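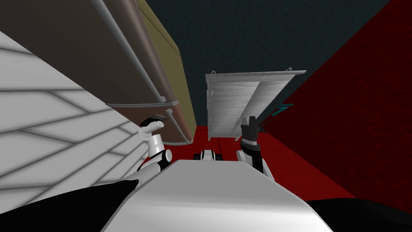 克莱尔塔姆内斯(Cleltumness),2021年8月25日

验潮站的零点在一月份被判定为不可靠。判定由Dalatix自动给出,依据是本站月均海面与邻站之差超出限值,偏高6毫米。系统没有给出原因,只在站名后面加了一个字母Q。带Q的数据照常入库,但不参与平均。

我受Hastwood委派前来复测。任务书上写的工作内容是:联测水准点,检查浮筒井,核对自记纸,必要时更换仪器。任务书没有解释“必要”由谁认定。

验潮站在防波堤根部,石砌,单层,门朝内陆。井口在房间正中,盖板用铁环提起。仪器是Krishnan式浮子验潮仪,绳轮传动,滚筒每24小时转一周,笔尖在纸上画出涨落。它的说明书钉在墙上,最后一页讲的是冬季墨水的配比。

第一天测水准。从岸上的基岩点出发,经过旧税关台阶,到站房门槛外的铜标,往返闭合。成果很好,好到我重新看了一遍记录手簿,担心自己无意中修匀了读数。铜标没有下沉。站房没有下沉。如果陆地没有动,而海面的读数偏高,问题就应当在铜标和浮子之间,这段距离不长,可以用钢尺量完。

我量了。钢尺挂重锤,从铜标的高程引到井口的固定标志,再从固定标志量到水面。与自记笔同时刻的读数相比,笔高出6毫米。换一个潮位再量,仍是6毫米。低潮时又量一遍,结果相同。一个不随潮位变化的差值属于零点误差,处理方法很简单:松开绳轮上的紧定螺钉,把笔尖调下来,拧紧,在日志上签字。

我没有马上调。按规程,改正零点以前要查明差值从哪一天开始,否则历史数据无从处理。 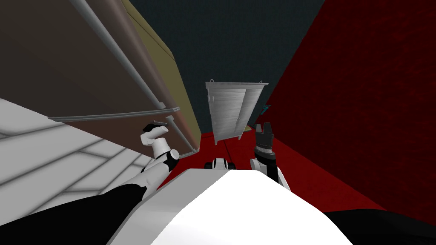 日志放在窗下的柜子里,共32册,每年一册,硬壳,书脊上用白漆写着年份。观测员每天到站两次,记录时刻、钢尺读数、自记读数,以及两者之差。差值一栏几乎全部是零。不可能全部是零。任何人用钢尺在一口有涌浪的井里读数,差值都会散布在零的两侧,散布的宽度就是这个人的手艺。全是零,说明有一个读数是抄来的。

我从最近的一册往回翻。备注栏里写的多半是天气和墨水,偶尔是盖板难提、有蟹入井。翻到某一年,页边开始出现铅笔小字,每月一行,格式固定:一个日期,一个正负号,一个数字,数字后面没有单位。正号多于负号。这些数字没有进入正式成果,任何一份上报表里都没有它们。

我把铅笔数字抄下来,逐月相加。这项工作占用了整个晚上。站里没有取暖设备,井里的水每隔一阵撞一下石壁,声音从盖板下面传上来,间隔与浪的周期一致。加到一月份那一行,累计值是正6。

于是可以确定:观测员知道。钢尺是真读的,差值也是真算的,算出来以后写在页边,再在表格里填上零。每个月笔尖漂移一点,就记一点。十有八九是绳子在伸长,或者浮子在渗水变重,两种情况我都没有排除。无法确定的是为什么不上报。规程规定,差值超过2毫米应当停测检修,检修期间数据中断。32年的曲线没有一处中断。也许这就是理由,也许理由是别的,日志里没有写。

我起草了报告。结论部分有两个版本。第一个版本写明:页边记录可作为逐月零点改正的依据,改正后历史序列可用,建议撤销Q标记。第二个版本写明:正式记录存在系统性的虚填,页边数字来源不可核实,建议整站序列降级。两个版本所依据的事实完全一样,正文可以共用,只需要替换最后一页。

第二天上午我用站里的电话联系了总部,念了观测结果,又念了页边数字的累计值。线路里有回声,我念完以后隔了一段时间才听见自己念完。 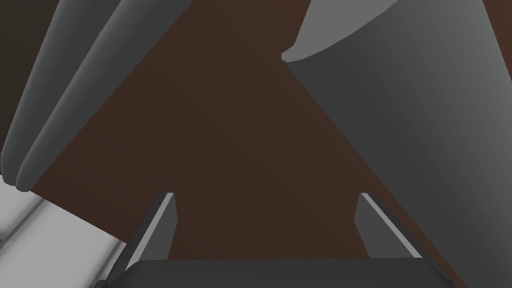

先别管结论,电话那头说,你有没有把钢尺本身检定过?一把尺子在盐雾里挂了这么多年,零端的铜环磨掉一层也是常事。你用站里的尺子去核对站里的人,对上了只能说明尺子还是那把尺子。

我说我带了自己的尺子。

那就用你自己的再量一次,对方说,然后再来谈谁填了什么。

我查看了手簿。第一天的三组数据,尺号一栏写的都是站里的尺号。我自己的尺子在仪器箱下层,封条完好。我不记得为什么取了墙上那一把。它挂在井口旁边,伸手就能够到。

下午潮位合适,我拆了封条,重新悬挂重锤,等摆动衰减,读数。自记笔与钢尺之差为正2毫米。换时刻重测,仍为正2毫米。再把两把尺子并排挂在同一个标志上比对,站里的尺子零端短了4毫米,磨损面光滑,没有断口。

按2毫米计,未超过限差,不需要停测,不需要调整零点。按6毫米计,两样都需要。至于页边那些数字,它们忠实地记录了一把尺子的磨损和一根绳子的伸长,两者混在一起,无法逐月分开。

我在日志的正式栏里填写了当日读数,差值一栏填2,单位毫米。这一页上面的各行都是零。随后把旧尺子的尺号登记为停用,把自己的尺子挂到墙上,在移交单上写明理由。

邻站的偏差仍然没有得到解释。扣除本站这2毫米,剩下的4毫米要么属于邻站,要么属于海。Dalatix在当晚的自动处理中保留了Q。

离开以前我给滚筒换了纸,上了墨,对了时。页边有一段空白,宽度正好够写一行铅笔字。我削了铅笔,写下日期和正号,然后写了2。

打印本页 | 通过电子邮件发送

本网站使用Cookie以改善您的阅读体验。继续浏览即表示您同意我们使用Cookie。接受 | 了解更多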